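3.2 Sampling and questionnaire

The survey covered rented homes in two districts, Lilby and Amato, which differ in housing age but have similar rent levels. Addresses were drawn from the municipal register, with 1000 households invited in each district. Homes occupied for less than one full heating season were removed before the draw, as their tenants could not report a complete set of winter bills. After one reminder letter, 1084 usable questionnaires were returned. The survey closed on 15/10/2025, before the start of regular heating in November.

Tenants were asked how often they aired each room, which rooms they kept unheated, and whether they had seen mold on walls or window frames during the previous winter. Frequency of airing was recorded on a five-step scale. Answers of "don't know" were treated as missing and were not filled in. Where two adults in the same household returned separate forms, the earlier form was kept.

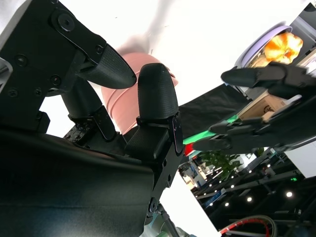
Figure 2. Fingers and mounting bracket, close view.

Floor area and building age were taken from the register and not from the tenants, whose estimates of floor area in the Lasance pilot were often too high. Building age was grouped by decade. For buildings with later additions, the date of the oldest heated part was used.

3.3 Analysis

The outcome was any report of mold in a heated room. We fitted a logistic model with airing frequency, number of occupants, building age and district as predictors. Standard errors were clustered by building, as neighbors often share a roof, a stairwell and a landlord. A second model added a term for drying laundry indoors. Fuel costs were left out of both models, since many tenants in Amato pay a fixed monthly charge that does not follow use.

Responses were weighted by district and household size. Unweighted results led to the same ordering of predictors and are given in the appendix, together with the full wording of the Tronard airing scale.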